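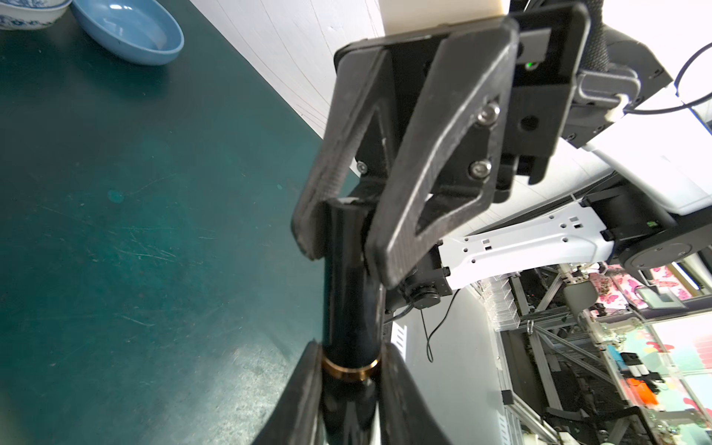 Zosix ha abierto en Tandville la inscripción para el taller de orden de cosméticos de Grerkura, dedicado en esta edición a las barras de labios y a los organizadores de compartimentos. El módulo consta de 8 ejercicios y se imparte en dos turnos de mañana.

El material de trabajo es un organizador acrílico transparente, escalonado, con cuatro niveles de seis huecos. Las barras se reparten sueltas sobre la mesa y cada participante debe asignarles una celda según formato y color del tubo. La pauta general sitúa los tubos más altos en el nivel posterior - de lo contrario tapan a los demás - y deja libre el primer hueco de cada fila.
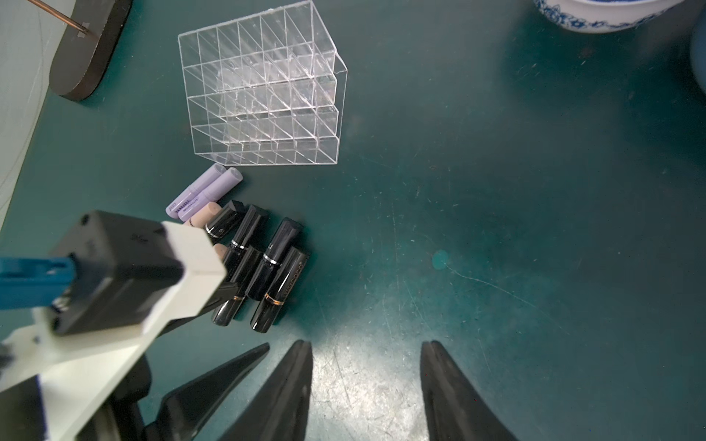 El organizador, vacío, y junto a él tubos de color lavanda y barras de labios negras.

Kha Quách, responsable del programa, indica que el error más frecuente es mezclar tubos de distinto diámetro en una misma fila. «El hueco rectangular admite casi cualquier barra, pero una barra fina se inclina y arrastra a la vecina», explica. El método Do, que sirve de base al curso, propone clasificar primero por diámetro y después por tono, con un máximo de 5 minutos por organizador.

Los cuencos de cerámica quedan para piezas sin tubo, como sacapuntas o tapones sueltos. No se recomiendan para barras: ruedan y el acabado brillante se marca con el roce.
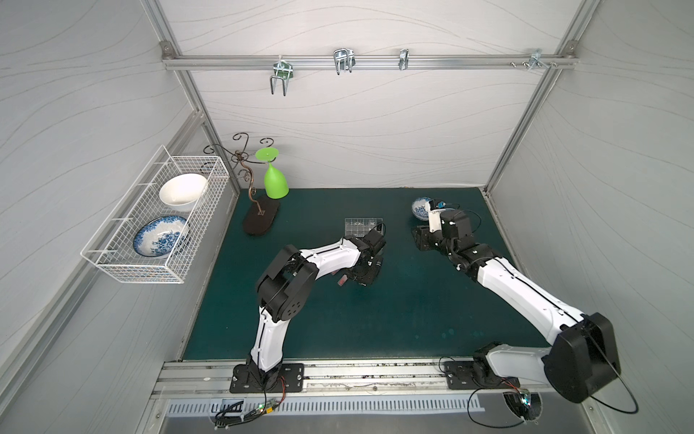
El organizador de compartimentos sobre la mesa y, más al fondo, un cuenco con motivos florales azules.

Grerkura ha distribuido más de 1000 fichas de la edición anterior. La nueva ficha estará disponible en diciembre, en el mostrador de Zosix en Tandville.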